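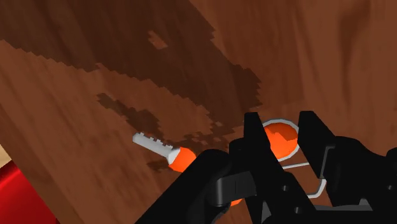 Findgate, October 1, 2024

Shadow map resolution vs. filtering on large flat surfaces

ternlight: Working on an interior in Horurier and the shadow on the tabletop has a stair-stepped outline, worst along the left and lower edges. The wood grain texture is fine. Shadow map is 2000 a side, one directional light, no cascades. Is it resolution or bias?

mulga_k: Resolution. Bias errors give you striping across lit faces, or a shadow that pulls away from its caster. Blocks along the outline mean each texel covers too much table. Check your light's bounds first.

ternlight: Bounds are set to 50 metres. It came that way from the Erero template.

mulga_k: Well, there you go. Fit them to the table and the objects on it.

greywether: I'd leave the bounds alone and turn on soft filtering. A radius of 3 texels hides most of the stepping and costs very little.

mulga_k: It blurs the steps. The small fragments along the lower fringe will turn into grey smudges, and any thin caster will still drop out. Filtering is for after the texel size is right.

greywether: Depends on the viewing distance. I've shipped walk-throughs in Falcão with loose bounds and a wide filter and the client signed off on the colour and shadows first go.

mulga_k: At a steep close angle like that one? I wouldn't.

ternlight: Set the bounds to 2 metres. Edges are much cleaner at the same map size. Still some stepping, so I've added the filter as well — radius 1 for now. Will test the other rooms before I change the template.

Contact the moderators | © Findgate Forums | Back to top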